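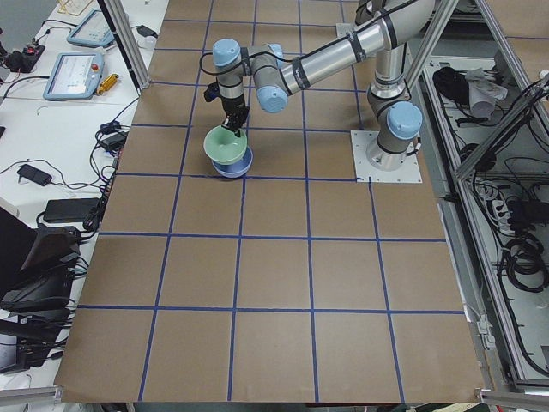 Prondeo G2 Compact Gripper
Demo unit, trial kit or outright purchase

Grippers > Electric > Compact

The G2 is the small black gripper in the Prondeo range. It closes, it opens, and it remembers how far. If you were hoping for something with a personality, we also stock the Vutoline, which has plenty and will show it to you on a Wednesday afternoon with a customer watching.

We test every gripper we sell on kitchen bowls. Boxes flatter a gripper. A bowl has a thin rim, a slope on both sides of it and no good opinion of your approach angle, and when two of them are nested the lower one would usually like to come along for the ride. If a gripper can take the top bowl by the rim and leave the bottom one where it was, we're willing to put it in the catalog.

How it compares

We ran the G2 against the Vutoline V-Soft and the Kelance K3 on the same arm, with the same bowls and the same person on the teach pendant (Vaida Kuusk, who asked for a different job by the second morning). Each gripper got 33 attempts at unstacking.

Prondeo G2: 31 clean lifts. Both misses dragged the lower bowl along and dropped it at the edge of a grid cell.
Kelance K3: 29 clean lifts. Stronger grip, wider fingers. Likes to knock on the rim before entering.
Vutoline V-Soft: 24 clean lifts. Lovely on fruit. On a thin rim it folds its fingers and thinks about it.

The arm moved at the same slow speed for all of them. Run it faster and these numbers will get worse, including ours.

What you get

Gripper body with one pair of standard fingers
Wrist adapter plate and screws
Power and signal cable, 2 meters
Spare finger pads, 4
Printed quick start sheet, which Marek Charvát rewrote in April so that step one is no longer on page three

What you don't get

A power supply. You already own several and one of them may even be the right one. Check the label before you plug it in.
Cable ties. Buy more than you think. The cable needs slack at the wrist, and slack at the wrist will find a finger to wrap itself around.
A controller. The G2 works with the Žukauskas pendant software from version 3 on. Earlier versions will open the gripper and then deny all knowledge of it.

Setting up a fair trial

If you're borrowing the trial kit, please copy our table before you copy our numbers. Ours is cardboard with a grid of blue tape. Agnese Dzene laid the tape by eye and defends every line of it. The grid doesn't need to be beautiful. It needs to be the same grid on the last run as it was on the first, so don't re-tape halfway through.

Use the same bowls for each gripper and put them back in the same cell. Write down the misses when they happen. People's memory of a miss improves a lot over lunch.

Buyer comments

"Swapped from the K3. Less force, fewer chipped bowls. The adapter plate fit the first time and I'm still suspicious." Helju Ozoliņš

"Good gripper. Connector faces the wrong way for our wrist, so the cable makes a big loop. Three stars until they offer a right-angle plug." Jaanus Lūse

The right-angle plug is on order. We've told Jaanus.

Trial kits go out for 2 weeks. Return shipping is on you, and please return the fingers too.

Request a trial kit | Ask for a price | Download the drawing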